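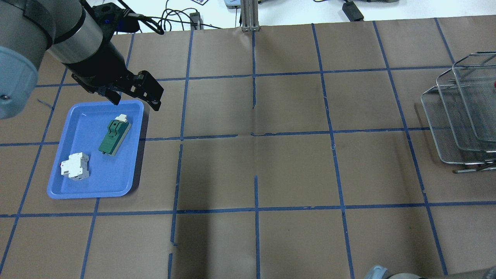
Seit April läuft bei Stetosano in der Werkstatt eine Zelle, über die sich das ganze Team freut wie über ein neues Fahrrad: Forkico, zwei Roboterarme, ein großer Tisch und jede Menge Klebeband. Am Samstag wurde sie frisch eingerichtet, und wer zuschauen durfte, hat eine Menge gelernt! Die Arbeitsfläche ist mit braunem Kraftpapier bezogen, darauf ein Raster aus dunkelblauem Band, nach dem die Schale mit den Bauteilen ausgerichtet wird. Gerade sind es ein grünes, schalterähnliches Teil und ein weißer Leitungsschutzschalter, über deren blauer Schale der schwarze Parallelgreifer mit leicht geöffneten Fingern hängt. Zwei so verschiedene Formen in einer Schale, eine davon schräg liegend: genau die Sorte Aufgabe, für die Forkico gedacht ist.

Eingerichtet wird die Zelle von Teodora Omerović, die vorher jahrelang Verpackungslinien betreut hat. Ihr erster Handgriff gilt immer dem Greifer. Sie prüft, ob die Finger parallel schließen, zieht die Schrauben am Flansch nach und fährt das Handgelenk einmal langsam durch seinen ganzen Bereich, damit die Kabel genug Spiel haben. Erst dann kommt das Raster dran. An einigen Stellen sitzen die Streifen leicht versetzt, weshalb sie die Schale lieber nach den angelernten Punkten kontrolliert als nach dem Band allein. „Das Band ist für unsere Augen“, sagt sie, „der Arm hat seine eigenen Koordinaten.“ Das Papier wird nach rund 300 Betriebsstunden gewechselt, bei tiefen Falten auch früher.

Richtig spannend wird es beim Anlernen der Greifpunkte. Kieran Haworth von der Firma Olvera, die die Steuerung betreut, tastet sich dabei mit kleinen Schritten an jedes Bauteil heran, speichert, fährt hoch, fährt wieder hin und vergleicht. Das klingt mühsam und ist es auch ein bisschen, aber wenn der Greifer danach aus jeder Richtung sauber an derselben Stelle ankommt, ist das einfach schön anzusehen (doch, wirklich)! 600 Probegriffe sind für jede neue Teilesorte vorgesehen, bevor die Zelle ohne Aufsicht laufen darf.

Bedient wird vom weißen Tisch an der linken Seite aus, wo zwei Programmierhandgeräte liegen, eines davon mit rotem Not-Halt-Taster. Die Arme stehen gegenüber auf quadratischen Montageplatten, und dazwischen bleibt viel Platz für Schalen. Als Nächstes möchte Omerović die Leitungen auf der Tischseite bündeln und beschriften, denn zwischen Netzteilen und Steckern sucht man derzeit noch recht lange nach dem richtigen Kabel. 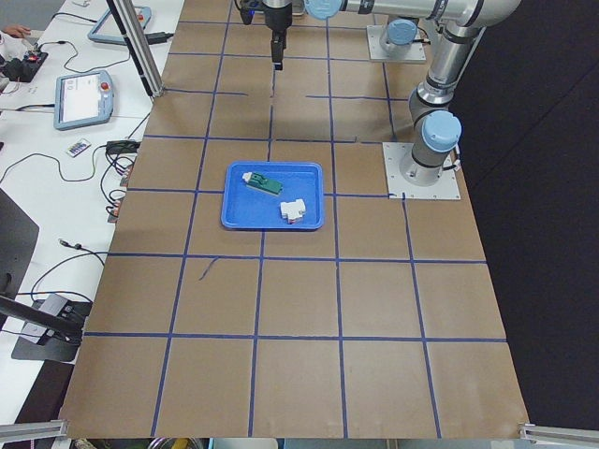 So geht es weiter

Auf den Probebetrieb folgt ein Dauerlauf mit 4.000 Griffen, bei dem Haworth vor allem auf den Verschleiß an den Fingerspitzen achten will. Die Ergebnisse fließen in das Wartungsheft Clutodeo ein, das Stetosano auch anderen Werkstätten zur Verfügung stellt. Fragen zur Einrichtung nimmt das Team gern entgegen, am liebsten vormittags, wenn die Zelle noch steht und man an alles herankommt.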